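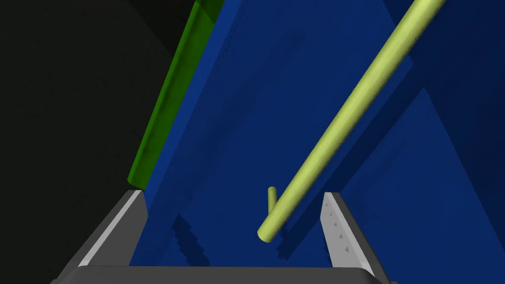 A few tips for driving the simulated arm by hand, mostly for whoever gets the login after me. I've recorded over 300 demos at the Gonthorpe workshop since July, and plenty of them went in the trash, so learn from my mess!

Start with your chair. I mean it. If your elbow floats, your hand creeps, and the gripper creeps with it. I roll up a bath towel and tuck it under my forearm (Ecaterina Vasiliu uses a bag of rice, which is heavier and stays put better, but I kept spilling mine).

Turn the speed way down for the last bit of any approach. I go at 100 percent while I'm out in open space and drop to a crawl once the part is nearly between the fingers. Don't change speed while you're moving, though - stop, switch, then go.

Use the shadows. From the wrist view it's awfully hard to judge depth, and a rod coming in at a steep angle can look closer or farther than it is. The shadow on the blue surface is a big help. It's jagged and stair-steppy in our sim, so don't go by its exact edge, just watch whether it slides toward the rod or away from it as you come down.

Keep the tip of the rod in the gap between the fingers where you can see it. I used to line up on the green bar instead, and that was a bad habit, as the bar doesn't tell you a thing about where your fingers are going to close.

Open the gripper before you get there. Wide. If you open it on the way in, you're teaching it to fiddle.

Don't wiggle! Every little nervous correction gets saved along with the good stuff. If I've made more than 4 corrections on one approach, I back out and scrap the take. Bilal Karam says he keeps his and trims them later, but I've never had the patience for trimming.

Name your files as you go. I do initials, then the task, then a take number, and I write "bad" right in the name if it was bad. The Donik folder is full of takes called "test" and I can't tell you which are mine.

Take a break every couple of dozen takes, get a glass of water, shake your hands out. My grip gets tight when I'm tired and I start snapping the fingers shut too fast. The spare controller is in the drawer under the monitor, and it needs two fresh batteries.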